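Reading time: 2 minutes

The letter from Vollitz promised that the arm would "free colleagues for higher-value tasks". I have worked at the Skevstead shop for 22 years and have yet to meet one of these tasks in person. I suspect they live in Andora, with head office.

We make small joinery for people who build small houses. The windows cost more than you would think, and the customers write in if a glazing bar is crooked. Until January the handling was done by Felicja Tomaszewski and me, with our fingers, while we talked about other people. Now the arm does a share of it, and we have a spreadsheet.

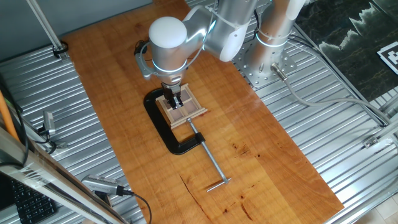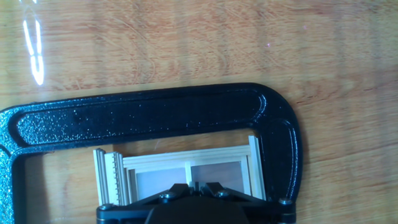
My complaint is with the word "free". Felicja was freed in the spring, and what she was freed to do was stand next to the arm with a log sheet. She used to decide things all day without noticing: this strip is proud, that corner wants another minute. Now she writes down what a machine has decided and initials it. Give two black gripper fingers a pale little window and a big black C-clamp lying on the table, and you have a job she would once have done while finding her glasses. She was paid for knowing how hard to hold the thing, and there is no column for that.

I'm not against the arm. It never sulks, and my thumbs have been grateful since it came. Themis Sotiropoulos, our manager, says 486 windows a week was our ceiling and that 700 is within reach, and he may well be right. He says it with the look of a man who has already told someone else.

But if the number goes up, I'd like to hear what happens to the rest of it. Does the log sheet pay what the bench paid? Who teaches the next starter what a good corner feels like, when the only one with regular practice is bolted down? I put both questions to Themis. He said they were very good questions and wrote them in his notebook, and I have been asked to fill in a form about them by the end of the month.

Contact the editor | © 2022 Skevstead Bench Notes | Back to top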